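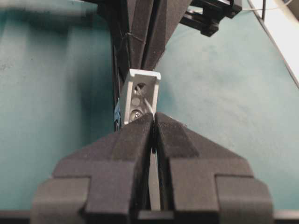

Cable bracket keeps letting go of the wire, what am I doing wrong

ilaria_c
Putting up shelf lights in the back hall, little white brackets, the open sided kind with three holes down the inside. Thin twisted wire has to run across on a diagonal and tie off. Every time I snug the screw the wire rolls out from under it. Done 4 of them and redone all 4. Help, losing my mind a bit

rizwan_p
which way are you wrapping. has to go clockwise round the screw, same way it tightens. other way and it just spits it out

ilaria_c
Clockwise. I think. Will check when im home

Brunello F
Clockwise wont save you on twisted wire, strands spread under the head and then it creeps. Small washer. Or crimp a ring on the end, done.

rizwan_p
never used a washer on one of these, never had one creep. Hung a whole stairwell in Steststead that way

Brunello F
How heavy were they though

rizwan_p
picture frames. light ones. ok fair

peiyu
Are these the Grastum ones or the Vanemberg? Asking bc the Vanemberg screws are soft, slot chews up if your driver's even a little too narrow. Swapped all mine.

ilaria_c
Grastum, from Russo on the corner, loose out of the bin. No instructions obviously. Slots look ok so far

peiyu
ok then screws are prob fine. Bottom hole or top hole for the tie off?

ilaria_c
Bottom. Wire comes down from the upper left

elspeth.l
I'd do top. Bottom is a pain to get a driver on once its on the wall, you end up at an angle and that's what walks the wire out. Also do the wire BEFORE you mount it, on the table, bracket in a vise if you have one

Brunello F
Disagree on top, bottom is fine and you get a longer run. Agree on doing it at the table.

elspeth.l
Longer run of what, its an inch of wire

Brunello F
An inch is more than half an inch

rizwan_p
lol

peiyu
leave a tail either way. Trim after. I cut one flush in February and had to pull the whole legnth and start over

ilaria_c
Ok update. 2 of them were wrapped backwards, so point to rizwan. Redid those on the kitchen table, bottom hole, no washer, and the wire stays put when I tug. Other two still slip. Getting washers tomorow

Brunello F
Told you

elspeth.l
Try top on one of them, just one

ilaria_c
fine, one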